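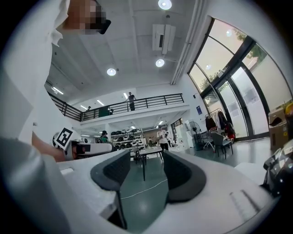 By Harvey Ross
Fiction | March

Episode 821 failed at the handover. Tineke Michiels marked it on the sheet and reset the counter.

"Your left is late," she said.

"My left is where it was yesterday," said Trevor Turcotte.

He held one gripper in each hand. The task was to fold a tea towel twice and put it down square. The target for the Jellow contract was 1,936 accepted episodes, each under 70 seconds. The machine that would learn from them was in Indville and had never folded anything.

Michiels replayed the trajectories. The right hand closed, travelled and opened. The left hand closed, travelled, stopped for half a second and went on. She scrolled back through the morning. The stop was in every file.

"What do you do at the second fold?"

He did it again, slowly, with the grippers shut on nothing. At the halfway point his left wrist turned out and shook once.

"That," she said.

"It gets the crease out. My mother did it."

"It isn't in the protocol."

"Does it fail?"

She checked. Of the accepted episodes, 122 were his. The towels in those lay flatter than the reference towel. The protocol had no field for flatness. It had fields for time, grip loss and marker visibility, and the shake hid the marker for three frames.

She rang Esben Norðdahl, who had written the protocol, and read him the numbers. He asked whether the other operators did it. She said no. He asked whether it could be trained out by Sunday.

Turcotte had put the grippers down and was folding the towel with his fingers. He shook it at the second fold.

"Raise the limit to four frames," she said into the phone.

Norðdahl typed for a while. Turcotte picked up the grippers, and she started episode 822.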